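Murthorpe Swim Club > Members > Minutes
Print | E-mail
Reading time: 2 minutes

Minutes of the fall members' meeting, Oct 18, 2026

Present: Linnea Midtbø (chair), Reynaldo Malabanan, Ama Atinga, Lorenz Bachmann (minutes) and a very good turnout of members, several of whom brought cake. Apologies from Ama Acheampong, who sent her love and a long note about lane ropes.

1. September minutes
Approved, with the spelling of Zakaria Lake corrected, and thank you to everyone who wrote in about it!

2. Membership
Reynaldo reported that we now have 106 paid members, 15 of them new since the summer. He was plainly delighted, and so were the rest of us. The Tuesday-style split of early and late swims (we really must find a better name for it) will carry on through the winter.
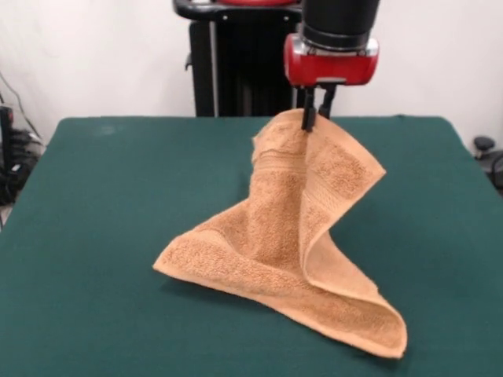 3. Lake swim
Ama Atinga has walked the shore path at Zakaria and thinks the small beach on the east side is the kinder place to get in, particularly for those of us with older knees. There was a lengthy and good-humored talk about whether the water is too cold by then for a full loop. Agreed to offer a short swim as well, and hot soup for all comers.

4. Lane ropes
Ama Acheampong's note was read aloud in full. Repairing the old ropes would cost $170, and the meeting was happy to approve it. Lorenz will call the pool office.

5. Any other business
A member asked if the changing room heater could go on a little sooner in the mornings. Linnea will ask, and ask nicely. The lost goggles are still in the blue tub by the door, so please do come and claim yours.

Next meeting: 6 p.m., upstairs room as usual, date to be e-mailed.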